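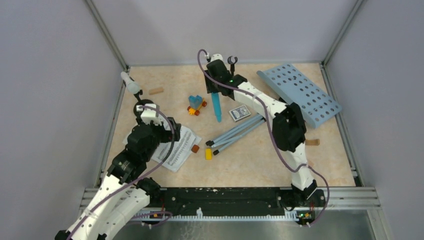

How long should a household keep its paper records?
Most everyday papers can be discarded after one year, tax papers should be kept for seven, and a small group of documents should be kept for life.

The Geraghty Library receives more inquiries about household paperwork in April than in any other month. This item sets out the guidance given at the reference desk and describes the services available to cardholders who wish to put their papers in order. It is general in nature and does not replace the advice of an accountant or attorney.

Papers to keep permanently

Birth, adoption, marriage, divorce and death certificates should be kept without limit of time, as should military discharge papers, Social Security cards and citizenship documents. Original wills and powers of attorney belong in the same group. Replacements for many of these can be obtained, but the process may take several weeks and usually carries a fee. Households are advised to store the originals in a fire-resistant box at home or with an attorney. A safe deposit box is suitable for certificates but less so for a will, as access may be delayed after the death of the box holder.

Papers to keep for seven years

Tax returns and the records that support them are generally kept for seven years. Supporting records include wage statements, receipts for deductible expenses, canceled checks, and statements showing interest or dividends. Some residents prefer to keep the returns themselves permanently and discard only the supporting papers. The library considers this a sensible practice, particularly for those who are self-employed.

Papers to keep as long as the item is owned

Deeds, vehicle titles, mortgage papers and receipts for major home improvements should be kept for as long as the property is owned, and for seven years after it is sold. Warranties and appliance manuals may be discarded when the appliance is. Insurance policies should be kept until they are replaced by a new policy and any open claim has been settled.

Papers to keep for one year or less

Utility bills, pay stubs and monthly bank statements may be discarded after a year, provided that they are not needed for tax purposes. Pay stubs should first be compared with the annual wage statement. Receipts from cash machines and grocery purchases need only be kept until the matching entry appears on a statement.

Sorting a large backlog

Residents who have inherited the papers of a parent or other relative often ask where to begin. The reference desk recommends a first pass in which nothing is read closely. Each paper is placed in one of four piles: permanent, tax, property, and everything else. Envelopes and advertising inserts can be removed at this stage, and they frequently account for much of the bulk. A second pass, made on another occasion, puts each pile in order by year. Old letters, photographs and diaries should be set apart from the financial papers and dealt with last. Families who are uncertain whether such material has local interest may speak with the staff of the Tovley Room, where the town history collection is kept.

Paper clips and rubber bands should be removed from anything intended for long storage. Clips rust, and rubber bands harden and stick to the page. Plain folders of acid-free stock are preferable - they are sold at the front desk in packs, at cost.

Storage conditions

Attics and basements are poor places for paper. Heat makes it brittle and damp encourages mold. An interior closet on a main floor is usually the best choice in an ordinary house. Boxes should stand off the floor and should not be packed so tightly that folders must be pulled out by force. Labels should give the type of record and the year in which it may be discarded, so that the box need not be searched again.

Scanned copies

Scanned copies are accepted for many purposes, including most tax records, if they are complete and legible. They are not a substitute for certified originals. The library has two flatbed scanners on the second floor, which cardholders may reserve for one hour at a time. Files may be saved to a drive supplied by the patron or sent by email. Patrons are asked to take all originals with them when they leave and to delete any files left on the computer.

Safe disposal

Any paper bearing an account number, a Social Security number or a signature should be shredded. The library will again offer its shredding service in April, in the parking lot on Javier Street, from 9 a.m. until noon. Last year 133 households took part. Each household may bring up to 40 pounds of paper. Binders, plastic sleeves and large metal clips must be removed beforehand, but staples may remain. Electronic media cannot be accepted.

Workshop and printed guide

A workshop on household records will be held in the Aretti Room in the same month, beginning at 6:30 p.m. The room seats 81, and registration is required. The session covers the categories above in greater detail and leaves time for general questions, although individual tax matters cannot be discussed. A printed guide with a one-page retention chart is also available. The library has printed 400 copies, which may be collected from the front desk or the reference desk while supplies last. A large-print edition may be requested from any member of the staff.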